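6.5 Fault: the fingers do not close fully

This fault is shown on the Lekex controller as code 56. The fingers stop before the end position and the grip force falls to zero.

CAUTION: Switch off the Ganen drive before you touch the fingers. Wait 20 seconds.

1. Put down the part, if one is held.
2. Open the gripper to the full width.
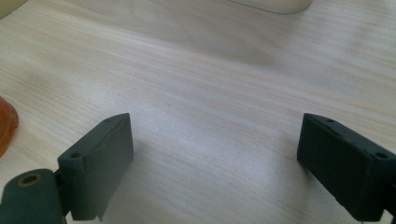

3. Check both finger pads for creases. A pad with a deep crease must be replaced.
4. Tighten the finger screws by hand only.
5. Switch on the drive and close the gripper 5 times without a part.

Note: If code 56 comes back, do not reset it again. Contact Pinemico service.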